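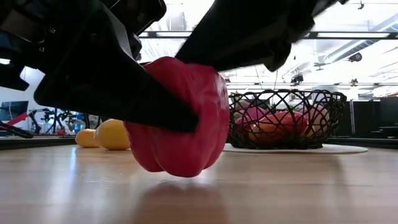

Subject: Re: Keeping peppers and lemons through the hot weeks

From: Gunārs Hunt
To: Brandby Kitchen Garden list
Date: August 2024

On peppers and lemons, Drimar wrote:

> We have more red bell peppers than we can eat and a bag of lemons that
> came in the same box from the Setbridge stand. The peppers go in the
> crisper with everything else and by the end of the week they are soft
> at the shoulders. The lemons sit out in a bowl and get hard. Should I
> be doing it the other way around? Also, do you wash the peppers before
> you put them away? My mother always did, and hers lasted, but she had
> a colder pantry.
>
> I don't want to freeze all of them. We like them raw.
>
> Drimar

Drimar,

Leave them unwashed until you need them. If they came in dirty, wipe them with a dry towel. Water collects around the stem and under the little green cap, and that is where mine always start to go. If you have already washed a batch, stand them stem down on a rack until the cap is dry, then put them away.

I sort mine on the kitchen table before anything goes in the refrigerator. Pick each one up and turn it over. The bottom, where the lobes come together, is the spot people skip. A good red pepper is tight and shiny all the way around and feels heavy for its size. If the skin gives when you press near the shoulder, it goes in the pile for tonight. Wrinkled ones are still fine cooked. Anything with a wet spot gets cut open right then, and if the inside smells all right I trim it and use the rest.

The firm ones go in a paper bag with the top folded over once, and the bag goes in the crisper. Don't pack it full. I put 5 in a bag, and I write on the outside what day they went in. Red ones don't keep as long as green ones because they are already ripe, so plan on a week and be glad if you get more. Check the bag halfway through.

For the lemons, yes, I would switch. A bowl on the counter is fine for what you will use in the next few days. The rest do better cold, in a closed bag with the air pushed out. They dry out through the skin, and in this heat a bowl by the window will do it fast. When one gets hard, let it come up to room temperature and roll it on the table under your palm before you cut it. You will still get juice out of it.

I keep the two apart in the drawer. If one lemon gets the blue-green mold, it moves to whatever is touching it, and you can lose the whole lot.

You said you like them raw, but if you get behind, here is what we do with the extra. Cut 8 peppers in half, take out the seeds and ribs, and lay them skin side up on a sheet pan under the broiler until the skins are black. Put them in a covered bowl until you can handle them and pull the skins off. Slice, add olive oil, salt, a chopped clove of garlic if you are eating it the same day, and the juice of one lemon. It keeps a few days in the refrigerator. I would not leave it on the counter, and I would not try to can it that way.

One thing on the table itself, which came up here last month. Lemon juice will dull a varnished wood top if it sits. Cut on a board and wipe up the drips.

We weighed what came out of our two beds this year and it was 109 pounds, peppers and tomatoes together. If anyone near Brandby wants red peppers, write to me off the list and I will leave a bag on the porch. Bring your own bag back if you can.

Gunārs

Comments (4)

Sisay
I do the paper bag too, but I put a folded paper towel in the bottom. Change it if it feels damp. Mine went nine days last time.

pepperbed
Do you leave the stems on? I have been snapping them off to fit more in the drawer.

Gunārs Hunt
Leave them on. If you break the stem off you open up the top.

Drimar
Moved the lemons this morning. Two of the peppers were soft already so those are going in eggs. Thank you.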